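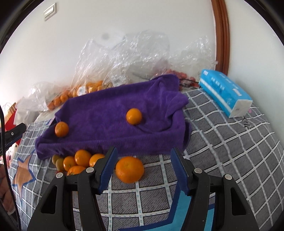
According to Wanda Tomaszewski, a bedspread should be the last thing put on a bed and the first thing taken off it at night, and many households still follow that order. A bedspread is a decorative outer cover that lies over the sheets and blankets, and usually over the pillows as well. It protects the bedding from dust and light during the day and gives the bed a finished look.

Bedspread or coverlet

The two words are often used for the same article. In stricter use, a bedspread hangs to the floor or close to it on the open sides, while a coverlet is shorter and stops a little below the mattress. A throw is smaller again and covers only part of the bed. Where a bed stands against a wall, the cover is sometimes cut with less drop on that side, so that it does not bunch up behind the mattress.

Patterns

Checks, grids and stripes are common on woven covers, as they can be made directly on the loom with coloured yarn. Printed covers carry the design on one face only. Grey, white and pale blue grounds are widely sold and tend to hide creases less well than busy florals. Quilted covers add a stitched pattern in relief.

Daytime use

In small homes the bed often serves as a seat or a work surface, and the cover takes the wear. Laundry is folded on it, and shopping may be set down there before it is put away. A towel laid over the cover gives some protection when fruit or other food is placed on the bed. Towelling soaks up moisture, and its pile stops round fruit such as oranges from rolling so easily.

Care

Most cotton bedspreads can be machine washed at 40 degrees, though large ones may need a bigger drum than the usual household machine has. Juice from oranges and mandarins should be rinsed out with cold water before washing. Purple and other deep-coloured towels are best washed apart from pale covers, at least for the first few washes. Heavy covers are dried flat or over two lines to keep their shape.

See also: Blanket; Quilt; Towel; Valance

Last updated: November
Print this article
E-mail this article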